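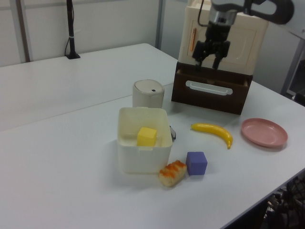

Gisela Mühlbauer
Penala Feeder Guide, section 7 -- Jul 5, 2018

Setting up the feeder for two dogs

The Penala feeder can serve 2 dogs from one hopper if each wears its own collar tag. Puppies on four meals a day need the settings in section 8.

1. Unplug the feeder and empty the hopper.
2. Fit the divider with the notch towards the bowl. It clicks once on each side.
3. Fill each half with dry food, up to the 300 g line. Do not overfill.
4. Plug in and hold SET until the light turns amber.
5. Enter the factory code, 123, then choose a new one.
6. Hold the first dog's tag against the reader until it beeps. Repeat with the second tag.
7. Enter the daily portion for each dog. Start with the amount printed on the food bag or given by your vet.

Note: Tags sold before October with the older Brinkmann reader must be paired twice. The first beep only clears the memory.

Note: A dog that eats slowly may be pushed off the bowl. Set Lid Delay to LONG -- the lid then stays open until the tag has moved away.

Caution: Do not use moist food or soaked biscuit. It will block the chute.

Caution: Keep the mains lead out of reach of dogs that chew. The Clikalgate lead cover fits all models except the Prindirley travel feeder.

If the light flashes red after step 6, go back to step 4.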